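Home News Work Local Business Jobs Contact

Cleaning staff at Kohlhase swap cloths for grippers as washroom robots get nearer

29 Sep 2026
4 min read

Eighteen cleaners at contract firm Kohlhase are spending their shifts picking things up with a gripper in each hand, so that a machine can later be taught to do the same. 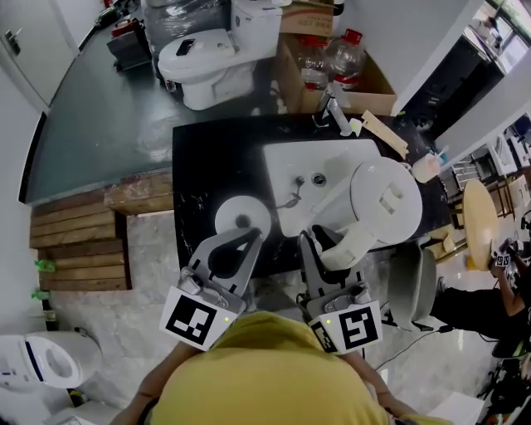 It's slower than you think and your thumbs ache by dinner, one of the 18 said at the staff meeting, adding that she would still take it over a night round in the office blocks. She wanted to know what happens when the recording stops. So did most of the room.

The firm, which has 625 cleaners on its books across offices, hotels and two hospitals, confirmed the scheme last week after the rota change was pinned up at the depot and got passed round by phone. Recording began early in September. It runs for six weeks in the first instance, then a decision.

The work goes on in a fitted-out practice room at Tadau, the business park by the ring road. Basin, black marble counter, toilet, table and chairs, more or less what a cleaner would meet on a normal round. Staff lift, turn, put down and do it again. Wiping round a tap. Moving a cup. Getting a lid off without knocking whatever is next to it. The grippers carry square black-and-white markers so the hand positions can be followed, and what the person does is logged for Raltia, the supplier building the washroom machine.

Raltia wants 2000 usable recordings before it will put anything on wheels into a live building. Kohlhase would not say how many it has so far. "Going well" was the phrase.

What changes for staff

Quite a bit, for those picked. Hours move from nights to days. Pay stays on the night rate for the six weeks, which was a sticking point and was only agreed late on. Travel to Tadau is paid from the depot but not from home, and there is still grumbling about that, as the first bus gets in after the shift has started.

Pace is different too. On a round a cleaner is timed by the floor. At Tadau there's no floor to finish, but a recording that goes wrong gets thrown out and done over, and some staff say they find that harder. Do it too quick and it is no use. Look away and it's no use. Several said they had never thought about how they pick up a bottle untill they had to do it with a gripper.

Breaks are now every hour. They were longer apart in the first few days, and changed after complaints of sore hands. The firm has also agreed that anyone can ask to go back to a normal round without giving a reason. A couple have.

Selection was by sign-up sheet. More names than places. Supervisors then chose, and how they chose hasn't been explained in writing. Staff reps have asked for that before a second group goes in.

The jobs question

Kohlhase says no one will lose a post because of the machine during the current contracts. That is the wording in the note to staff. Reps have pointed at the words "current contracts", several of which come up for renewal next year, and asked for something firmer. A reply is promised before the recording ends.

The firm's line is that it can't fill night shifts as it is and the washroom rounds are the ones people leave over. It sees the machine taking the basins and counters on the quietest floors overnight, with a cleaner still covering the building for everything else: toilets, floors, bins, spills, anything odd. One cleaner per building where there may now be two or three, then? Managers said numbers had not been worked out. That got a noise from the back.

There is also the matter of who owns what is recorded. Staff signed a form on the first morning. It lets Raltia keep and reuse the recordings, with no end date, and says nothing about payment beyond the shift. Reps want an end date and a one-off sum for each of the 18, on the grounds that the machine will be working from their hands for years. Kohlhase says it has passed this on. Raltia had not responded to questions at time of writing.

Elsewhere

Kohlhase is not first. Vivton, which runs laundry and housekeeping for hotel groups, put its own staff through similar sessions in the spring, mainly folding and sorting. Its folding arms are now in use at one site. Staff there kept their jobs but the work shifted towards loading, checking and clearing jams, and the firm dropped a pay grade for hand folders that used to sit slightly above the rest. Cleaners at Kohlhase know about the grade. It was brought up at the meeting more than once.

On the other side, Vivton staff have reported fewer back complaints and steadier hours, and a handful moved into day jobs looking after the arms, with training paid. Kohlhase says it would "look to offer" the same. No figures, no dates.

What the machine can't do yet

Plenty, by the account of those doing the recording. Clear plastic is awkward. So are thin flat things lying on a wet counter, and anything with a cloth, as a cloth never sits the same way twice. Hair in a plughole was mentioned, at length. Some of the staff reckon it will be years. Others who have been at Tadau since the first day are less sure, and said the list of things they're asked to repeat has been getting shorter.

One practical gain already: the practice room is now being used to train new starters on ordinary cleaning when no recording is booked, something the depot never had the space for. Reps have asked for it to stay open whatever is decided about the robot.

Next

Recording carries on into next month. The staff note says a trial machine could go into one office building after that, on nights, with a cleaner alongside at all times. Building not named. Reps meet managers again before then, with the form, the bus and the selection rules all on the list, plus the wording on jobs. Staff wanting a place in any second group should put there name down at the depot desk, not with supervisors.

Kohlhase has said it will publish the injury and complaint log from the first group. We'll update when it does.

Share 41
Comments 23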